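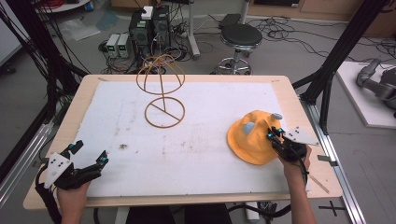 Raili Valtonen
A wire stand of this type should not be used for long-term storage of soft hats. The rods are thin and the whole weight of the crown settles on the two arcs. After a season the fabric takes a ridge in the shape of a cross, and steaming does not always remove it.

flimav_wardrobe
Original poster
Thank you for the reply. To restate the request from the Flimavbridge Players wardrobe room: we are preparing a written procedure for the handling of soft hats between productions and would appreciate comments from other societies. The present draft reads as follows.

Soft hats are to be brushed, reshaped by hand and placed on a dome-topped stand overnight. In the morning they are to be transferred to the shelf. Hats with attached trim, such as the orange-yellow bucket hat with the pale blue bumps on the crown and side, are to be placed with the trim clear of the rods.

The matter for discussion is whether the stand should be used at all, or whether tissue and a flat box would be preferable.

Posted 9:40 am

Kwadwo Nartey
Our society has used stands for bucket hats for 10 years and I do not share the concern expressed in the first reply. Overnight is a short period. A ridge forms when a hat is left up for months, particularly if it went up damp. I would keep the stand in the procedure and add a line requiring that the hat be fully dry.

Raili Valtonen
I accept the point about dampness. My objection is to the wording. "Overnight" in a wardrobe room in April, with a show closing and another opening, commonly becomes six weeks. If the procedure permits the stand, people will leave hats on the stand.

admasu_millinery
May I suggest a padded cover? A circle of quilt wadding under a square of washed calico, gathered at the ring below the dome, will spread the load over the arcs. We fitted covers to four stands at the Admasu workroom and the colour of the calico has not transferred to any lining. Please avoid dyed felt for this purpose.

orko_props
Flat storage is not suitable for anything with raised trim. We boxed a group of children's hats in that manner and the trim on the lower layer was pressed out of shape. One hat to a box is acceptable, but few community groups have the shelving.

flimav_wardrobe
Original poster
Shelving is a difficulty here also. The wardrobe inventory stands at 1365 items, of which 119 are hats, and the hat shelf is above the door. Single boxes could be managed for trimmed hats only.

Could members advise on the working surface? The draft calls for a white sheet over the table when hats are being reshaped. Ours have become marked, and there is disagreement in the room as to whether a stained sheet must be replaced.

Kwadwo Nartey
Replace it, or turn it over if the underside is clean. Old marks make it hard to tell whether anything new has come off a hat.

orko_props
I would not be so strict. If the stain is dry and does not lift on a white cloth, the sheet is serviceable. Paper is inexpensive, but foam is not.

Raili Valtonen
On pale trim I would side with Kwadwo. A brown mark on light blue fabric is very difficult to remove.

Podard_Hall
Please also specify that the hat be lifted by the brim with both hands. Lifting by the trim loosens the stitching.

flimav_wardrobe
Original poster
Noted with thanks. The draft will be amended to include padded covers, a limit of one night on the stand, and single boxes for trimmed hats. The question of the sheet remains open and further comments are welcome.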